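4.2 Planning the equipment budget

The first thing we learned when pricing the Erkelstead cell was how little of the money goes to the arm. Our early plan, drawn up by Shim and Ververidis, put nearly everything into the manipulator and its hand and left the table, mat, stands and small parts to whatever remained. We rewrote it in September, and the new version is far more fun to work with! Each purchase now sits under one of 2 headings, fixed or consumable, and each task has to name the items it needs before an order goes out.

The consumable list has 437 lines. Many are cheap things (fruit, pens, bags of resistors), but they wear out or spoil on very different schedules, and we were delighted to find that a shared list let three tasks draw on the same stock. Giannakopoulos set the replacement period for hard goods at 18 weeks. Fruit is bought fresh for every block of trials.

Jointed fingers were the one place where we chose to spend more. A simple two-finger gripper would have saved money up front — and we did price one from Tileveck — but the tasks we care about call for a wide range of grasps. Figure 8 shows the hand holding a blue block over a gray one, with other task objects on the table.
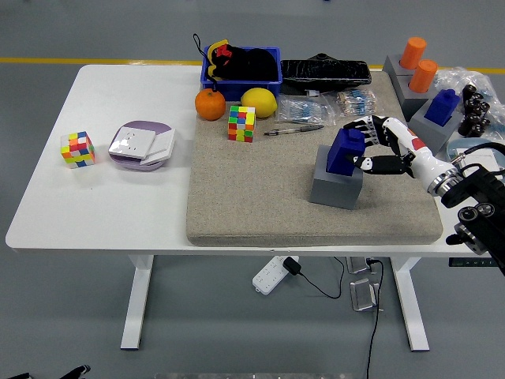
Figure 8. Block task

The block task is a good test of the budget method, as its parts list is short. Blocks and gray stands are fixed items and stay with the cell. The speckled mat is fixed too, though we order a spare with each one. Power strips, adapters and cords have their own line, which Tsakiris added after our first order left them out entirely. We would urge any group planning a similar cell to write that line early.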